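Subject: Re: [sim-demos] Granite bench set, what to keep

Blažena Hájek wrote:

> I've been through the first part of the granite bench set and I have two worries. A lot of the clips start with the wrist camera pointed at nothing useful. Also, I can't work out what counts as the start of an attempt. Are we trimming before upload, or does Peseo do it on the way in? I'd like to settle this before I ask anyone to do more on Saturday.

Thanks for going through them. I'll take these in order.

We don't trim before upload. Peseo takes the whole recording and writes a start mark the first time the operator presses the pedal. Everything ahead of the mark stays in the file but isn't used for training. If a clip has no mark, send it back to the operator and leave it out of the count.

On the wrist camera, I agree it looks bad when you scroll through the thumbnails. The two fingers and a lot of green tile is what you get whenever the arm is turned away from the bench. I'd keep those clips so long as the bench comes into view after the mark.

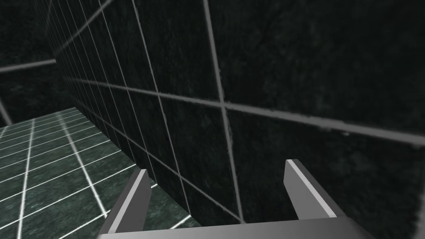
Wrist view, gripper open and facing the wall.

As of last night we have 275 clips on the server. I've rejected 25, nearly all of them for a missing start mark. Another 113 have been checked by a second person and can go to Restix for the first training run. The rest still need a look, and at the rate we're going that is around 6 evenings for one person, so help would be welcome.

A few of you asked what the other view is good for. It takes in the robot's body, one arm standing upright on the left and the things lying on the granite at the right, so it's the one to have open when you label which arm is being used. The green marble and white grid lines come from the stock room in Nullodov. I haven't changed the colours and would prefer to leave them until we have a baseline. After that I'd like to vary the walls and floor — otherwise the model may lean on the grid to judge distance.
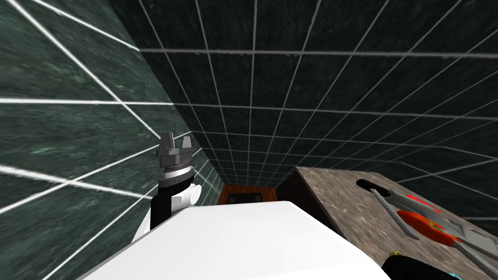
Should we keep attempts where the operator misses the grasp and tries again?

Keep them, and tag them "retry". Restix can leave them out at training time if they hurt the results, but we can't get them back once they've been deleted.

One more request for people recording. Please pause for a moment at the end of an attempt before you release the pedal. Several of the clips I checked end while the arm is still moving, and the labelling tool cuts the last step short.

Blažena, if you can take the unchecked clips from the bottom of the list, I'll keep working down from the top. Tomić has the tag sheet and it's up to date.

Recent messages on this list
Re: Pedal not detected after update
Tag sheet, new column for arm used
Nullodov room files, where to put them
Granite bench set, what to keep
Re: Naming clips for upload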